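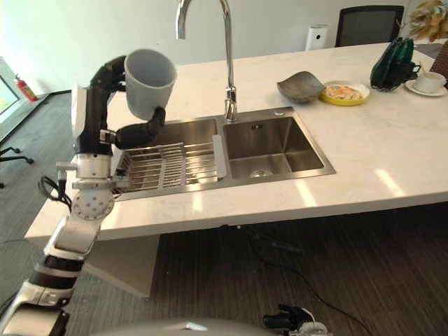 How to test whether a machine can do one of your chores

Posted 27 November 2018

This page explains how to test a household or light shop chore on a robot arm and come away with an answer you can trust. It is for people who have access to an arm and a hand or gripper and want to know if the pair can do a job such as clearing a sink, putting dishes in a rack or sorting small tools. It assumes you can already move the arm by hand control and record a motion.

The short answer on chores in general is that machines can do parts of them. Picking up a mug is a part. Doing the dishes is a chore. Most of the trouble in this field comes from people testing the first and reporting the second.

What you need

An arm with enough reach to cover the whole work area without moving its base. A hand or gripper you have already calibrated. Objects from a real home or bench, including at least a few that the person who set up the arm has never seen. A notebook or a spreadsheet. A stop button within reach of whoever is watching.

We log trials in Wurnomon, our own sheet, but any table with columns for object, start position, result and reason will do.

Step 1. Write down the chore as a person would do it

Do the chore yourself once, slowly, and write down each thing your hands do. For putting away one mug from a sink, our list looks like this:

Find the mug.
Get hold of it.
Lift it clear of the basin.
Turn it over to empty it.
Move it to the rack.
Set it down on its rim.
Let go without knocking it.

Seven lines for one mug. A full sink adds more, such as moving a plate that sits on top of the mug, or deciding that a pan needs to soak first. Leave these in. They are the part of the chore that gets dropped from demonstrations.

Step 2. Decide what counts as done

Write the finish condition before you run anything. "Mug in rack" is too loose. "Mug upside down in rack, standing without support, arm clear of the counter" can be checked by two people who will agree.

Also write down what counts as help. In our tests, touching the object, touching the arm or changing the program in the middle of a run all count as help, and the run is marked as a fail. You can choose a softer rule, but print it next to your results.

Step 3. Test the grasp alone

Put one object in one place and have the machine pick it up and hold it. Then move the object a little and turn it. With a mug, try the handle facing away, the handle facing the arm, and the mug on its side. A grasp that works with one start position tells you very little.

At the Clatell bench we ran 2283 grasp trials on cups, bowls and flatware. The machine held the object to the end of 1933 of them. That sounds good until you read the list in Step 1 again. The grasp is line two.

Step 4. Test the parts that touch

Household and shop objects are full of features that stick out, hinge, hang or catch. These need their own trials, kept apart from the plain grasps. A closed gripper arriving from the side can push a loose part before it ever holds anything. In the close view from the wrist, the dark tip of the finger is level with the lower ends of the four black prongs, with a strip of tabletop showing in the gap between them. Mark that kind of gap as a stopping point in your program. Have the arm pause there, check its position, and only then close the distance at low speed.

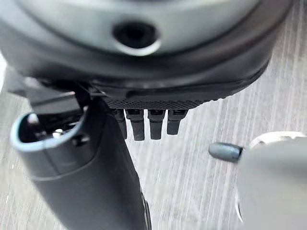
Wrist cameras are useful in this step and they also mislead people. A camera mounted close to the fingers gives a large view of whatever is nearest, and much of that view can be soft. The circular hole in the big rounded housing is blurred, for instance, so I would not use its edge as a reference for position. Pick a feature that stays sharp through the whole approach, such as a textured surface or a clear corner. If you can't find one, add a second camera to the side.

Run the approach at three speeds. Keep the slowest one that still finishes in a time you would accept.

Step 5. Join the steps

Now run the whole list from Step 1 without stopping. Expect the success rate to fall sharply. Small errors carry over. A mug held at a slight tilt is still held, but it may not stand in the rack.

Of 1627 full runs at the Justby site, most failures came in the last two lines, setting down and letting go. Record the line where each run failed, even if the machine got further afterward.

Step 6. Let it run unwatched in a safe area

Use objects that don't matter and clear the floor. Keep the hard stops on. Říha, our oldest arm controller, went 14 runs in this test before it needed a person, and that was with plastic cups.

Reading your results

If the grasp trials pass and the full runs fail, you have a good pick-up tool. It may be worth having on a bench where a person does the rest. If full runs pass only with the objects you started with, say so in the report and name the objects.

Compare the time against a person doing the same chore, and include setup and resets in the machine's time. Our sink test goes up again in December with wet dishes.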